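# The long bench: questions we keep getting

Kept by Prasanna Weerasinghe. If your question isn't on the page, ask Nuwan Liyanage, who will tell you it is on the page.

### What is the blue tape for?

It divides the bench into rectangles. One rectangle holds one job. If your job needs two rectangles, take two next to each other, and don't colonise opposite corners and glare at everybody in between.

### Can I move the tape?

No.

### I only moved it a little.

We know. Elvia Alvarado laid it out with a steel rule and noticed before she had her coat off.

### What kind of tape is it?

Painter's tape. Please don't "upgrade" it to parcel tape, gaffer tape or the silver stuff from the Begum delivery, which took an afternoon and a good deal of white spirit to get off. Painter's tape goes ragged and lifts, particularly along the side next to the belt. You may press it back down with a thumb. You may not pick at it while thinking.

### When does the tape get replaced?

When Elvia says so. She has views on how torn is too torn and they don't always match anyone else's. If a whole length has come up, leave a note on the door and carry on working as though you could still see it.

### Why is there brown paper on the bench?

It's kraft paper, and it saves the bench from us. It also shows up small dark screws far better than the old worktop did. Our last roll came from Flellitz and was narrower than the bench, and we heard about that for weeks. Write on the paper in pencil only. The person who did their VAT in biro next to the belt has been spoken to.

### Can I put things on the green belt?

Small parts, yes, that's what it's for. Things it isn't for:

- mugs
- coats
- the parcel you're "just putting down for a second"
- lunch, including lunch in a box

Leave it bare when you finish. Wipe it with a dry cloth. The metal rail along the side wants a wipe too and never gets one.

### Something has fallen under the edge of the belt.

Get the torch from the hook and look along the underside, by the fittings, where most lost washers retire to. Please don't loosen anything down there to get a better look. If you have already loosened something, see Nuwan, and bring whatever it was.

### Which bin do I use?

There's a blue bin at each end of the belt. Parts waiting to be looked at go in one and parts that have been looked at go in the other. Agree which is which before you begin. Sumaiya Mollah once went through the same 893 terminal blocks on two consecutive shifts, and she would like this rule in bold. **Agree which is which before you begin.**

### Are the foam pads cushions?

They are for switches, buttons and anything else with a face that scratches. They aren't kneeling mats. We are 7 short of what we bought, and Ekkachai Panyasiri's knees are looking very comfortable.

### Do the yellow mushroom buttons do anything?

Loose in a bin, no. They're stock. People still press them, and we've stopped minding.

### How should it all look when I leave?

Tidy, give or take your own job.
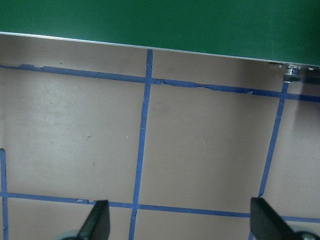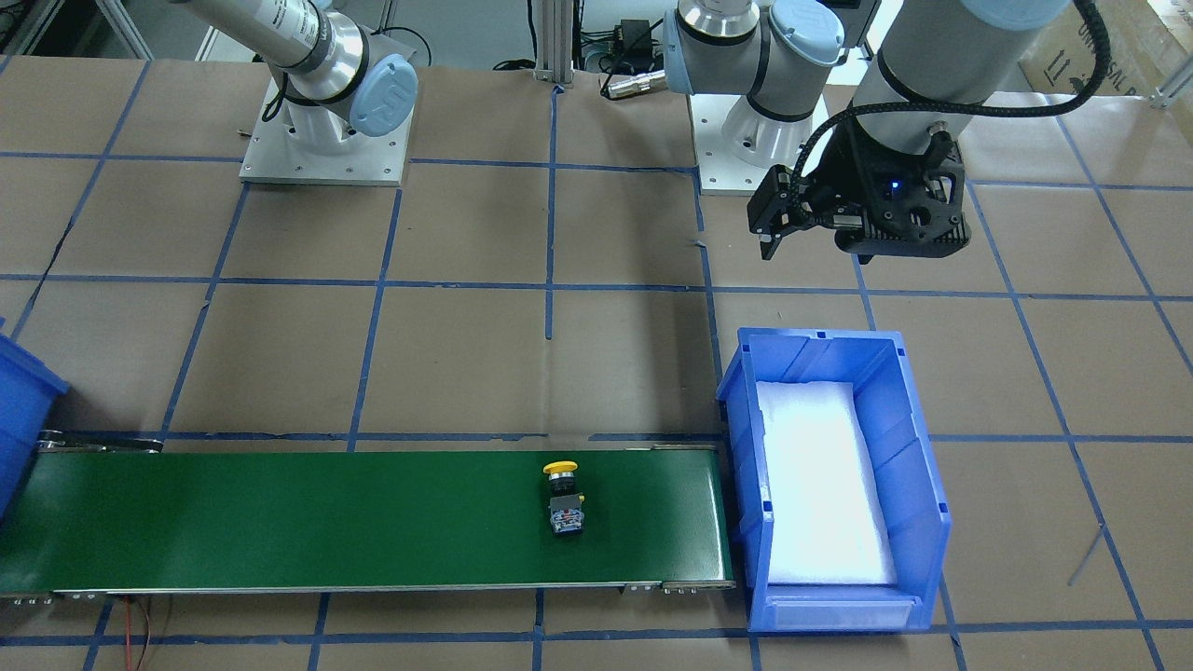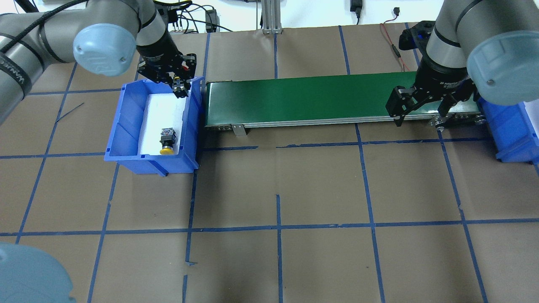

*The blue grid, three times over. The third also has the foam, with a yellow button on it.*

### What if I have to leave a job half done?

Put your name and the day on a slip and leave it in your rectangle. Slips last until Tuesday. After Tuesday the parts go back in the drawers and you may discover how good our labelling is.

### How many parts can I bring in at once?

2,000 is the limit for one session. Sulov turned up with rather more, tipped together in a single sack, and it's still mentioned at meetings. If you're sorting for Lunora, their usual box is 1,670 pieces and fits into a morning if you don't chat.

### Is chatting allowed?

Yes, but lose count and you start again. The rest of us will be sympathetic and won't help.

### Can I bring my own bin?

If it's blue and the same shape, probably. If it's a cake tin, no, even a large one. We have had the cake tin conversation and the minutes are available from Nuwan.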